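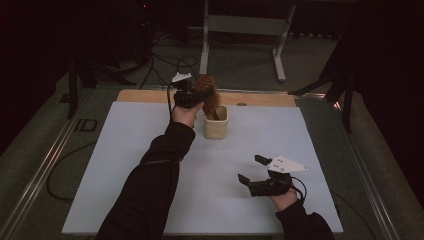

A hairbrush and a beige ceramic cup at a white tabletop board.

Ask Josefina Zúñiga about silver and she'll pull out graph paper. Real graph paper, the green kind, taped end to end until it runs the length of her kitchen table in Drellville and over the far side. Every box is a week. Every pencil mark is a close. She has kept the same chart going for 19 years, and when she unrolls it you get the whole story of a metal that can't sit still!

I came to see her in October because silver had spent most of the summer doing nothing, and doing nothing is her favorite thing for a market to do. "People get bored and leave," she told me, smoothing out a crease near the old highs. "I get bored too. But I stay and sharpen pencils."

What she looks for is a base, a long flat stretch where buyers and sellers have pretty much agreed on a price. The longer it lasts, the more she likes it. Her newsletter, Trelar, goes out to a small list of readers who mostly trade their own savings, and all summer long it said the same thing in slightly different words: wait. She drew a ceiling over the range and a floor under it, and then she wrote about her tomatoes.

Then came the breakout, and I have to say it was a thrill to see it on paper. The pencil line bumps against the ceiling three times, slides back each time, and on the next try goes straight through. Zúñiga bought a little on the first close above the line and kept most of her cash in hand. She likes a second look. Markets often come back down to the place they broke out from, and if the old ceiling holds as a new floor, she buys the rest there.

Does it always hold? Oh, no. She showed me five breakouts on the older part of the roll that fell right back into the range, each one circled in red with a date and a word or two in the margin. One just says "greedy." She had bought the whole position at once that time, way above the line, and was out with a loss before the next box was filled in.

Her stops are set before she buys anything. She writes the exit price on the chart first, in ink, and the entry afterward in pencil. I asked about the ink and she laughed and said she knows herself pretty well.

Silver is a jumpier ride than gold, and that's a big part of why she loves it. The market is smaller, so the same amount of money pushes it further. It also has one foot in industry, which means a good week for factories can lift it while gold just sits there. She keeps a second, thinner line on the chart for the ratio between the two metals. When the ratio has been climbing for months and starts to roll over, she pays attention to silver even if the price itself looks sleepy.

She learned all this at Wakell, a small brokerage where she started out answering phones. An older trader on the desk kept paper charts and let her fill in the weekly boxes while he ate lunch. She'd had no training in finance at all, and she says the drawing is what taught her. Your hand slows down at a big move. You feel how far the pencil has to travel.

There are programs that do this in a blink, of course, and she uses one called Phetsri to check her numbers. She's fond of it. The chart on the table still gets filled in first.

Before I left she let me draw the latest week. It was a small mark, down a touch, sitting just above the old ceiling. She leaned in close, looked at it for a good long while, and went to put the coffee on.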